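Chapter 7
Small Boxes and Chests: Lids, Compartments and What Goes in Them

In this chapter you will:
compare the common ways of dividing the inside of a small box
choose a lid to suit the contents and the place where the box is kept
measure contents before settling on the size of a compartment
plan a compartmented box of your own for Project 7

Words to know: carcass, divider, halving joint, rebate, stay, glazed lid, clearance, stopped hinge

7.1 Why start with the contents

In Chapter 6 you made an open tray. A tray is forgiving. If something sticks up past the side, it still fits, and if the tray is too wide you can put two rows in it. A lidded box with compartments is less forgiving, as the lid has to close over the tallest thing inside and each compartment has to take what it was made for with enough room left over for fingers.

Most students begin a box by choosing timber. It is better to begin with the contents on the bench and a ruler. Lay out everything the box is meant to hold. Stand packets up, then lay them flat, and decide which way they will be stored. Tea bags in paper envelopes, seed packets, sachets of sugar, sewing needles and spare fuses all look like flat goods, but a bundle of any of them behaves like a block with a springy middle. Squeeze the bundle gently, measure it, let it go, and measure it again. The larger number is the one you need.

Write down three measurements for each kind of item: width, depth of the bundle, and height. To the width and the height add clearance. Clearance is the gap between the item and the wall beside it. For paper packets, 2 mm on each side is enough for the packet to slide, though it leaves no room for fingertips. If the packets will be lifted out by their top edges, this does not matter. If they sit below the top of the divider, either lower the divider or cut a finger scoop in it.

7.2 The carcass and the dividers

The carcass is the outer body of the box: front, back, two ends and a base. For the sizes used in this chapter the parts can be 8 to 10 mm thick. Thicker stock makes a heavy box with small compartments, a common fault in first attempts.

The Brarkwood pattern, which we use for Project 7, has an outside length of 260 mm and an inside height of 70 mm. The height suits a packet standing on its edge. The length can be divided in several ways, and you will be asked to draw at least two before you cut anything.

Dividers are usually thinner than the carcass. Where two dividers cross, each is cut halfway through so that one drops over the other. This is a halving joint, and it needs no glue if the fit is snug. Loose dividers have an advantage: they can be lifted out, the box can be wiped, and the layout can be altered later. Dividers set in grooves are stronger, but you are committed to the layout once the box is glued.

Check the following before gluing up:
the base sits flat in its groove or rebate
dividers reach the base without lifting it
the tops of the dividers are level with one another and below the underside of the lid
the inside faces have been sanded, as they are hard to reach afterwards

7.3 Lids

A solid lid keeps out light and dust. It is the simplest to make and the right choice for anything that fades or goes stale in daylight. Its drawback is that you have to open it to see what is left.

A glazed lid is a frame holding a transparent panel, either glass or acrylic sheet. The contents can be checked without opening the box, and this is why the type is popular for tea, fishing flies and collections. The frame must be mitred or lapped accurately, since there is very little wood to hold it square. The panel sits in a rebate on the inside of the frame and is held by a thin bead or by pins. Do not glue a glass panel in place. If it breaks it will need to come out.

Weight matters too. A glazed lid is often heavier than a beginner expects, and a raised lid tries to pull the box over backwards. Open the lid fully and press lightly on its top edge. If the front of the box lifts, the lid needs a stay or a stopped hinge to hold it nearer to upright.

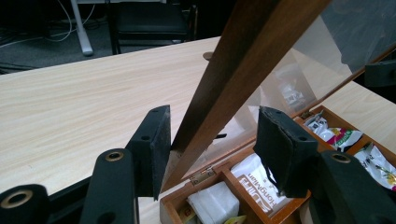
De Graaf, in a reader's note sent in after the first printing, argued that the stay should be fitted before the finish goes on, and that this chapter had left it too late. The note continued: "I made two of these for the staff kitchen and had to sand one back after the screws slipped. Drill the pilot holes while the wood is bare. You can take the hardware off again for oiling, and the holes will be where you want them."

We have changed the order of work in Project 7 to follow this advice. If you are using an older copy, move step 11 ahead of step 9.

7.4 Colour and finish

A dark or reddish-brown box can be made from timber of that colour or from pale timber that has been stained. Stain goes on unevenly over glue, so wipe away any squeeze-out with a damp cloth while it is still soft. For boxes that will hold food packets, leave the inside unfinished or use a finish the maker lists as food-safe once cured. Oil finishes can smell for weeks, and tea in particular picks up the smell. Air the box with its lid open until you can put your nose in it and notice only wood.

Bondo hinges and Zundum stays are named in the hardware list at the back of the book. Any small brass or steel fittings of the same size will do.

Before you go on

1. Bring a set of packets or other small items from home. Record the width, bundle depth and height of each kind.
2. Draw two layouts for the 260 mm carcass, one with fixed dividers and one with loose dividers.
3. Decide whether your lid will be solid or glazed and write a sentence or two giving your grounds.
4. Turn to the cutting list on page 58 and mark any part whose size will change to suit your layout.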